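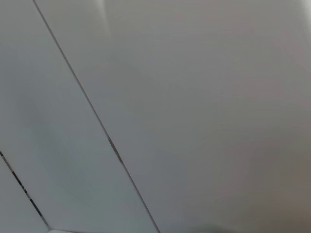 Unit 6 handout: choosing a wrist camera kit
Tutor: Su-bin Ha

Reading for this unit: the Clurkon data sheet, pages 2 to 5, and your own notes from Unit 5.

The Clurkon kit is sold as a small camera, a bracket and a cable for mounting at the gripper. The basic version costs 425 pounds. The Zirkidard version costs 677 and adds a second bracket and a longer cable. The full Yeo bundle, with software and a year of support, is 1,785.

Points to check before buying

Weight. The camera and bracket together weigh 66 grams. Take this off the arm's rated load before you plan any lifting.

Plain surfaces. Pale, smooth panels give the software little to match. Seams and edges help, but a glint inside a gap can be picked up as a false edge. Test with the room lights on and off.

Close range. The maker gives no figure for nearest focus. Ask for one in writing.

Cable. It leaves the bracket on the left. On some arms this limits how far the wrist can turn - try the full range by hand first.

Support. Zunia handles repairs. The basic kit has no loan unit while yours is away.

Task for May
Write one page saying which version you would buy for a panel inspection cell, and why. Give the price and the load left after fitting. Bring a printed copy to the lab.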